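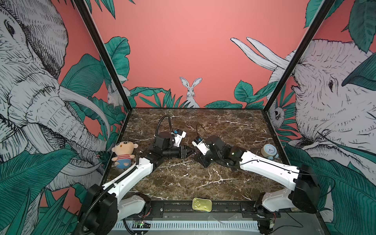 Chapter 3
Budgeting for a Two-Arm Work Cell

3.1 What the purchase price leaves out

A supplier's quotation for a bench-mounted robot cell usually lists the arms, the grippers and the controller. A working cell contains a good deal more. Two arms bolted to a shared front rail need the rail itself, corner posts, a tabletop, side and back panels, cable runs and a power supply. Each item is cheap next to an arm. Taken together they are the most common cause of an overrun on a first installation.

This chapter treats the cell as a single asset with several service lives. Arms and rail are planned over the long term. Gripper fingers and cables are consumables. Wall coverings and the small objects the arms handle, such as a doll, a clock or a tin lid, are charged to operating expense – they are changed whenever the task changes, and should never be capitalized.

3.2 The Vudside case

The case used throughout the chapter is the Vudside training shop, which planned 2 identical cells and asked for bids from Sondov and Brunner. The Sondov bid was lower on hardware. The Brunner bid included mounting, spare cables and a service visit each March. When the shop added the missing items to the Sondov bid, the difference between the two fell to 1,164 dollars. Prices in this chapter are those in force on 1 Aug 2022.

Delivery time was quoted at 63 days by Brunner. Sondov gave no firm date. The effect of an open delivery date on the cost of idle floor space is worked out in Section 3.4.

3.3 Shared reach and its cost

Two arms that meet near the middle of one table share a volume of space. The buyer must decide before ordering whether both arms will enter it at the same time. If so, the budget must cover coordinated control software, added setup hours and a larger stock of spare fingers – contact between grippers is the usual cause of finger damage. The Isska planning sheet, reproduced at the end of the chapter, has a separate line for each of these items.

Cable length is fixed at the same stage. A loop above the wrist must be long enough for full rotation of the joint, and the cable along the links must not pull tight when the arm is extended.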